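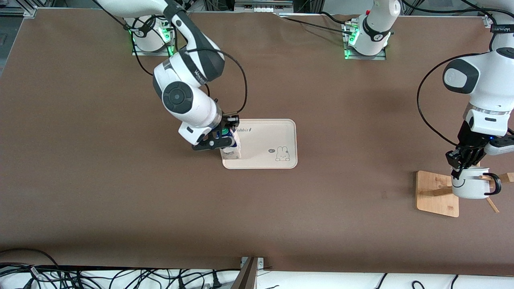 Someone at the Wirville site wrote back after the last revision that a section on cables should not be longer than the section on gripping, and that any cell needing a whole chapter on cables has been built wrong. The comment has been noted. The section on cables is now slightly longer.

## 3. Daily set-up, two-arm table cell

Covers the Cilport table with two arms and parallel grippers. If yours has the older Rorer controller, the steps are the same but the menus are uglier.

### 3.1 Before power-up

1. Clear the tabletop. Coffee counts as an object.
2. Look at both bases. Each one should sit flat on its metal plate. Try to rock it by hand. If it moves, stop and go to 3.5.
3. Follow each arm cable with a finger from the base to the gripper. You want a wide, lazy loop at the wrist and elbow. A tight loop looks tidier and will pull its own plug out the first time the wrist turns over.
4. Check that no cable lies under the place where the tray goes.
5. Leave the power and data cables along the near edge alone unless you are prepared to finish what you start. Label a plug before you pull it.

> **Caution:** Keep hands off the table from here on. The arms do not know what a hand is and will treat it as a badly placed carton.

### 3.2 Power-up and homing

1. Turn on the controller and wait for the ring on each base to go green. One green ring is not a majority. Wait for both.
2. Select **Home, right**, then **Home, left**. Never both together on the first run of the day.
3. Open and close each gripper 3 times. Listen for grit.
4. Set speed to 10 percent. It will feel like watching paint dry, and you will be glad of it at step 3.3.4.

If homing stops with fault 211, the arm thinks it is somewhere it isn't. Jog it clear of the table, clear the fault, home again. If it comes back a second time, believe it and check the joint caps for damage.

### 3.3 Test pick with the standard items

The standard items are one small carton, one mug, one tray and one mug holder. The tray with the rabbit on it is the good one. Please stop taking it to the break room.

1. Put the tray near the middle of the table, within reach of the right arm. Put the mug holder on the left arm's side.
2. Run **Right pick**. The gripper should close on the carton firmly enough to hold it and gently enough that you could still sell it. If the sides bow in, lower the grip force by 2 and try again.
3. Pause with the carton over the tray's edge. Check the gap between carton and rim. The rim is raised, and cartons have been known to trip on it.
4. Run **Left pick**. The mug is taken by the rim, with the handle pointing away from the fingers. Pause again before the holder and look at the pegs from the side. From straight above, every approach looks perfect.
5. Resume one arm at a time. With both arms down over the table, watch the cable loops more than the grippers.
6. If both placements are clean, raise the speed in small steps.

> **Note:** The mug is enamel for a reason. There were others before it.

### 3.4 Weekly care

- Wipe the finger pads with a dry cloth. No solvent.
- Wipe the tabletop. Scuffs are cosmetic. Anything you can catch a fingernail in goes in the log.
- Look along each cable for shiny spots where it has been rubbing.
- Back up the taught positions, then check that the backup opens.

### 3.5 Loose base

1. Send the arm to park, power off, and lock out.
2. Support the arm. It is heavier than it looks when it is behaving.
3. Tighten the plate bolts in a cross pattern, using the Bednárik torque wrench in the cell drawer. The other wrench in the drawer is for the drawer.
4. Power up, home, and repeat all of 3.3. A base that has shifted by the thickness of a business card will put the mug next to its peg with complete confidence.
5. Re-teach the pick and place points if needed, and write the new offsets in the log, in ink.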